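Vasseur Round Side Table

Item 3000, natural finish

A small round table for a living room, hallway or reading corner. The top is sanded and sealed by hand at our Momthorpe shop, and the legs bolt on with the hex key in the box. Assembly takes one person and no other tools.
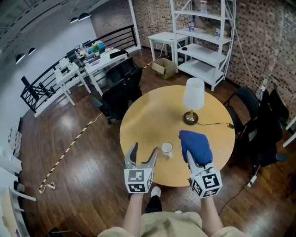
The finish holds up to everyday spills if they are wiped up soon. Use a damp cloth and mild soap. Avoid bleach and scouring pads. Grain and color vary from one table to the next.

Maximum load: 200 lb
Warranty: 3 years
Ships in: 7 business days
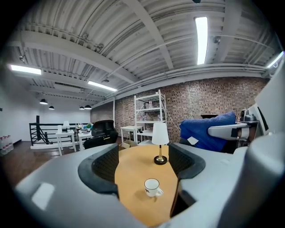 Round top with a cup and a small table lamp.

Replacement bolts and foot pads are sold separately. For trade orders, contact Colette Leblanc at the Drorville showroom.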